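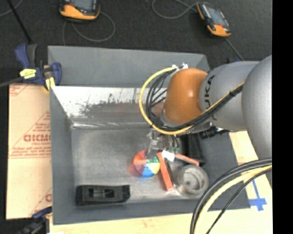 Notes on the April reading group

The campus reading group finished the Gospel of Mark last week, 17 sessions after we began. I said I would write down how it was run, mostly for Crescencio Calvo, who is starting one at Pundmont in the fall and asked for specifics.

Format first. We met at 7:30 in the evening in the side room at Ortuño Hall and stopped at 8:25. That is 55 minutes, and I held to it. Students have lab reports and early shifts, and the ones who want to keep talking will stay in the hallway anyway. The first ten minutes went to reading the passage aloud, one person per paragraph. Then five minutes of silence with a pencil. The remainder was discussion.

I printed the text double spaced, with no verse numbers and no headings. Headings tell the reader what the paragraph is for before he has read it. Verse numbers went back in for the handout people took home, so they could look things up. Total printing for the term was 132 sheets, paid out of the ministry budget.

I kept three standing questions on the board: What does the text say? What is odd about it? What would change if it were true? The second did most of the work. Mark 8, where the blind man is healed in two stages, took a whole evening, and we did not settle it. Hugo Arroyo read it as a comment on the disciples, who see partly and then see more. Two engineering students thought that was too neat. I lean toward Hugo's reading but left it open.

Things I would change:

The chapter 13 session was too long a passage for one night. Split it at verse 23.

I answered too many questions in the first month. When I waited, someone else usually had an answer, and it was often better sourced than mine.

Prayer at the end should be announced at the start. Visitors who did not want to stay for it were unsure when they could leave - a small thing, but one of them mentioned it twice.

Attendance moved around with the exam calendar and I stopped tracking it after the break.

Crescencio, the passage schedule is in the shared folder under "Mark, evenings". The short ending of chapter 16 gets its own night. Bring a translation that prints the footnote.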